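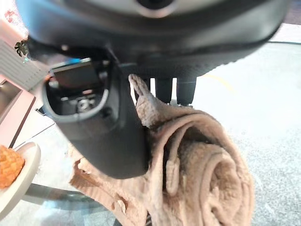
Tea towels, and the rest of Nan's linen press

My nan died in March and left me her linen press. The contents, I should say, because the press itself was built into the hallway wall at Treloar and went with the house. Mum rang and said could I come up and take what I wanted before the settlement, and I said yes thinking it'd be a boot load and a nice drive. It was three trips.

I'd like to write down what was in there while I still remember, partly because my cousins keep asking and partly because I've spent the whole winter washing, airing, ironing and giving away cloth and I've got opinions now.

So. Top shelf was the good tablecloths, wrapped in old pillowcases, which I'd seen come out twice in my life. Under those were sheets, all flannelette, all single, even though nobody had slept in a single bed in that house from about 1994 onwards. Then towels. Then the tea towels, which took up two whole shelves and the floor of the cupboard as well.

There were 208 tea towels. I counted them on the lounge room floor with Mum, who lost her place at 187 when the phone rang and had to be talked out of starting again. Souvenir ones, calendar ones, ones from school fetes with all the kids' self portraits in texta (mine is a potato with eyelashes). A Clerkow Show one from every year she had a sponge in. Linen ones still with the pin and the cardboard in them, because she thought they were too nice to use and then never found an occasion nice enough.

That last lot got to me a bit. I've decided I'm using everything. I dried the dog with a linen tea towel last week and I felt fine about it.

Getting the smell out

If you've inherited old linen you'll know the smell. Naphthalene, mostly, with something like biscuit tin underneath. I tried a lot of things. Vinegar in the rinse did a bit. Bicarb did nothing I could detect. An expensive laundry soak called Zevano, which the woman at the shop swore by, made everything smell of Zevano and mothballs.

What worked was the line. Out in the morning, in before dew, and then out again the next day, for as long as it took. Some of the towels needed four or five days of it. I had bad luck with the weather through June and ended up with clothes horses in every room, and my housemate Anca (Anca Căpraru, long-suffering, owns two tea towels and was content with that) had to turn sideways to get to the bathroom.

Old yellow marks along the folds are a different matter. I soaked the worst tablecloth overnight in warm water with oxygen bleach and the colour of that water in the morning was like strong tea. Changed it, soaked it again, and the second lot was weak tea. I stopped there. There's still a faint line down the centre if you know to look for it, and I've put the fruit bowl on it.

Folding, about which Nan was right

She folded tea towels in thirds lengthways, then in half, then in half again, fold facing out. I'd always done halves and quarters and whacked them in the drawer. Thirds is better! You get a neat narrow bundle that stands on its edge, so you can see all of them at once and you don't end up using the same top three until they fall apart. Bath towels the same way, but rolled at the end if your shelf is deep.

Fitted sheets I can't help you with. She couldn't either. The ones at the back were rolled in a ball with a rubber band around them, and I found that very comforting.

What I gave away

The single sheets went to the vet in town, who takes anything flannelette and was so pleased I went back with the rattier towels. Towels that were only thin and not actually holey went to the swimming club. A few of the cousins wanted the tea towel from the year they were born, which was a lovely idea of Mum's and also a complete nightmare to organise, as the calendar ones were in no order at all and 1981 never turned up. Sorry, Deb. I've looked twice.

The embroidered tray cloths I took to Teodor Sima, who does textile repairs out of the old bank at Flivness. I'd only meant to ask about one with a burn in it. He went through the pile very slowly and told me two of them were by a different hand, smaller stitches and the backs much neater, and I rang Mum from the car and she said oh, that'd be Great Aunty Joyce, she and Nan didn't speak for years. I don't know what the fight was about. Neither does Mum. But Nan kept the tray cloths, and they were ironed.

He charged me 300 dollars for mending the burn and re-hemming the big cloth, if you're wondering, and I thought that was fair for what it was. You can't find where the burn used to be. I have tried with a magnifying glass.

Where I've ended up

I kept forty tea towels, one tablecloth, all of the tray cloths and a set of brown bath towels so ugly and so thick that I'd fight anyone for them. Anca has come round on those and I've noticed one's migrated to her room.

Next is the button jar. Mum's got it on her kitchen bench and keeps sending me photos of it with no message. I haven't got the room, but I'll be driving up to get it anyway, and I'm going to ask her about Joyce again while I'm there.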